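Skimer Community Help > Arms and Grippers > Faults

Arm drops into protective stop when picking crushed bottles

Lise Beaudoin
posted 19 May 2019

We have a six-axis arm on a fixed pedestal behind a table, with a Robotiq two-finger gripper. It runs a simple sorting job: pick trash off the table, put it in a bin on the left. The control software is Midon and I wrote the sorting program myself.

Snack bags are fine. Empty plastic bottles are the problem. The gripper goes down over the bottle, closes, the arm begins to lift, and then I get a protective stop with a force limit message. It happens once in every 26 picks or so on a good day and much more often on a bad one. After a reset it will sometimes do the same bottle with no complaint.

So far I have tried slowing the approach, lowering the grip force by two steps, and re-entering the payload. The payload was wrong (it was left over from an older gripper) but fixing it made no difference that I could see. The force limit is still at the default.

Last week it stopped with a bottle pinched against the table and a coworker reached in to pull it loose. The arm was stopped but still powered. No one was hurt, but I would like this fixed before it turns into a habit.

Can I just raise the force limit?

Kowalchuk
Don't raise the limit. It is doing its job.

I had the same stop in November. My pick height was set from a full bottle standing up, and a crushed one lying down is a lot lower, so I had added an offset to reach it. The offset was too big. The fingertips touched the table, and when a two-finger gripper of that type closes, the tips can move down a little as they swing in. Pushing on a hard table gives you the force spike. Raise the pick height by 4 mm, run 500 cycles, and look at the log again.

Also check which finger mode you have. Parallel and wrapping grips don't end at the same height.

Tostska
reboot the controller, worked for me

Chin-lung Liao
Kowalchuk is probably right about the height, but look at the angle too. A bottle that lies at a slant can wedge under one finger and you get a side load on the wrist. From our own table, same kind of job:

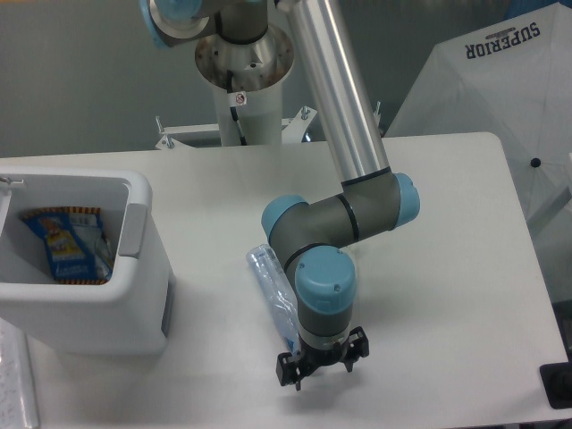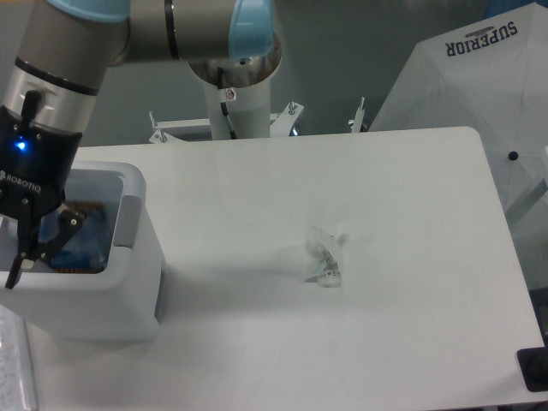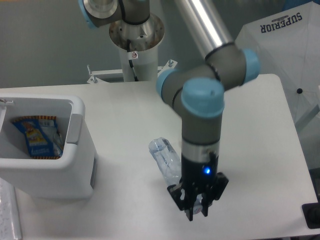
Log the wrist force on all axes, not only the vertical one. If the spike is mostly vertical, you are hitting the table. If it is sideways, turn the gripper to line up across the bottle before you go down. Midon can do that if your vision gives you the long axis of the object.

About the coworker — a protective stop is not a safe state for putting hands in. The arm can move when someone clears the fault from the pendant. Our rule is emergency stop first, then open the fingers by hand or cut the bottle out, and the person who reaches in keeps the pendant with them. I would write that up and tape it near the table before you run the next batch.

Post the log when you have it, with the pick height you are using now.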